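Krešimir Dumitrescu
22nd July

1/ Spent the evening on the corner of the back room. A few people asked how I clear and clean a room one corner at a time, so I'm putting it in a thread.

2/ Start in the corner furthest from the door. Everything that lived there goes into the hall, including the Kaner shelf, which is heavier than it looks. Take the books off first.

3/ Dust the walls before you touch the floor. A dry cloth is enough on pale paint. Ours is a sort of lavender white and marks easily if you rub it with anything wet.

4/ Vacuum with the brush head, going the same way as the grain. Then a flat mop, well wrung out. I use a capful of Sakton in half a bucket and change the water when it goes grey. 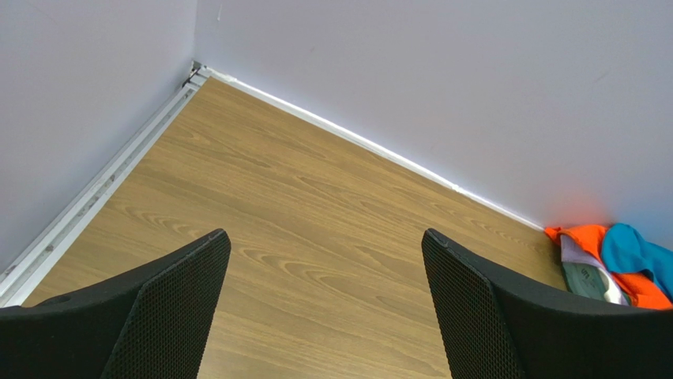 5/ Next job is deciding what goes back. The grain has more pattern in it than I remembered, those long ovals especially, so I'd like to leave some of it showing.

6/ The Kaner shelf is going on the other side of the room. The box of cables is going to the tip. I've kept it through 3 moves and never opened it.

7/ Felt pads under anything with legs. Bošković sell them in packs of 51, an odd number, but they stay stuck. Put them on the night before you move the furniture in.

8/ Window side tomorrow if I'm home in time.

1,401 likes

More from this author
Getting candle wax off a skirting board
Wumumitz storage boxes after a year
What I keep under the stairs

We use cookies to remember your settings. Accept or manage cookies.

Contact | Copyright | Back to top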